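Search this site Enter keyword Go

Before the arm, the grippers: how one small lab plans its budget
November, by the Larndale editorial desk

Branislav Michalík has a spreadsheet with 534 lines, and he can explain every one of them. He manages equipment for the kitchen tasks group at Larndale, where robots learn to handle food and cookware. When I met him he was preparing the purchase plan for the next year.

"People ask me first which arm we will buy," he says. "I tell them the arm is an easy question. You compare the reach, the payload, the service contract, and you decide. The difficult part is all the small things, which come back every month."

The group works mainly with hand-held grippers. A person holds the tool and does the task, and the recordings are used later for training. Michalík likes this method for a practical reason: a team can start with it long before a robot is delivered. Last year the delivery from Stornik came ten weeks after the promised date, and the recording did not stop for a single morning.

He is not so happy with how he planned the spare parts. "I ordered two sets of fingers for each gripper and I thought I was generous. The ridges become smooth, the screws get lost. Now I plan 30 sets for the year, and I keep them in a locked drawer."

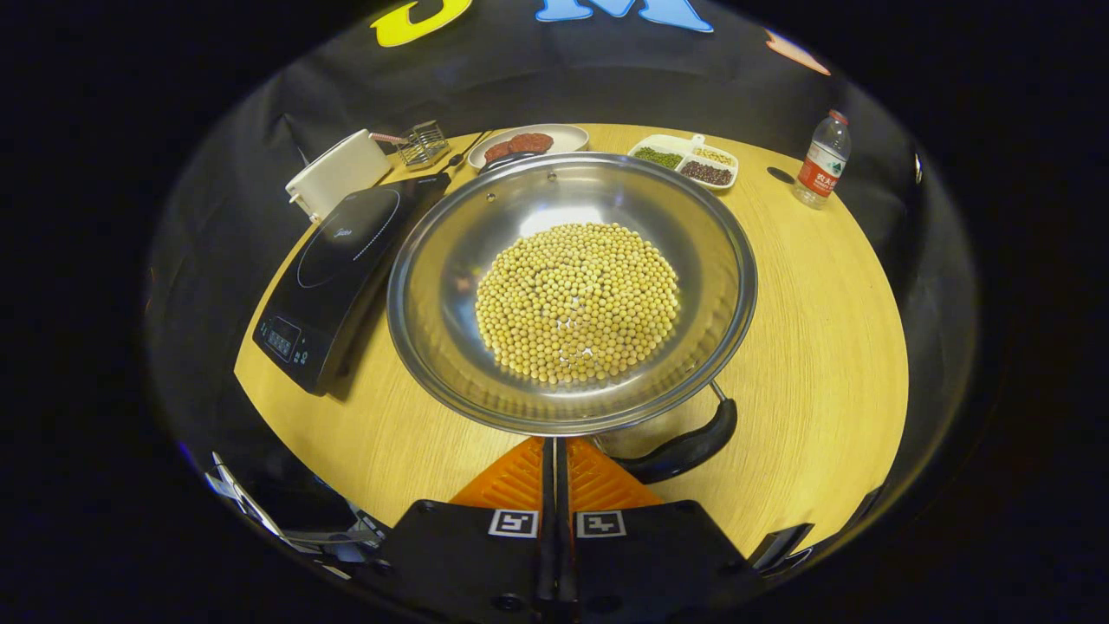 Food has its own line in the plan, and it was a long discussion with the accounting office to get it there. Dry beans are cheap and can be used many times, so he buys them in large bags. Meat is another matter. It must be fresh, it needs a refrigerator, and it cannot be ordered for half a year in advance.

"The accountant wanted to put soybeans under office refreshments," Michalík says. "I wrote her a letter of one page. After that we had our own category."

Cookware he buys in ordinary shops. He wants handles of different length and shape, and he does not look for the best quality. For the cooktops he asks the electrician first, before he asks for any price. In the old room two cooktops on one circuit were already too much, and the new wiring cost more than the cooktops themselves.

For the arm itself he has two offers on his desk, from Jireš and from Tundetti. The first is cheaper to buy. The second includes training for the operators and a replacement unit during repairs. He has not decided, but he admits that the replacement unit is very attractive to him after the experience of last year.

I asked what he would say to a group which is making its first plan.

"Write down who will clean," he answers. "We calculated 559 hours of recording and we did not calculate the washing. Somebody must wash the pans, sort the beans, charge the batteries. Put these hours in the table with a salary next to them."

The plan goes to the director at the end of the month. Michalík expects that she will ask him to remove something, and he has already marked in yellow a second label printer.

Contact the editors | Copyright Larndale, all rights reserved | Back to top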